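Wednesday, evening

Started on the loft at last. I have been putting it off since we moved to Vemutham, and the boxes from the old house in Plaststead were still taped up from the move. Did four before lunch and three after. Mostly paper. I kept the mortgage letters and put the rest in bags for recycling. 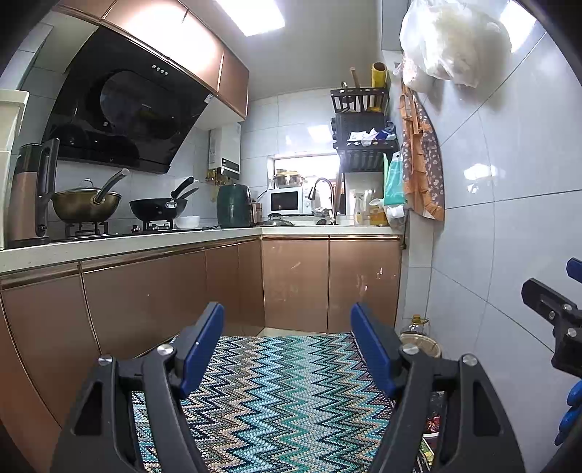
The charity van is booked for the morning, so everything going has to be by the front door tonight. Dragica Papadopoulos from next door came to look through the linen and took two tablecloths and the brown curtains. She asked if the zigzag rug in the kitchen was going as well. It isn't. I like the teal in it and it runs nearly up to the cupboards at the back, so it saves my feet when I'm cooking.

Found the jigsaws. Kept the 500 piece one of the harbour and let the others go. Also found the receipt for the wardrobe from Chowdhury, 89 pounds, which I'd have sworn was more.
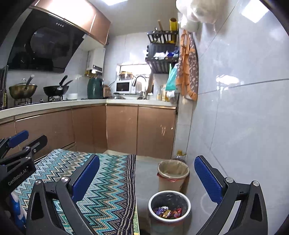 By four I had cleared up to the water tank and had to stop because of my knee. The far side is all Christmas things and suitcases. I'll do those at the weekend, and ring about the hatch, which still sticks.

Soup for tea. Bed early.

Contact | Copyright Vamell | Back to top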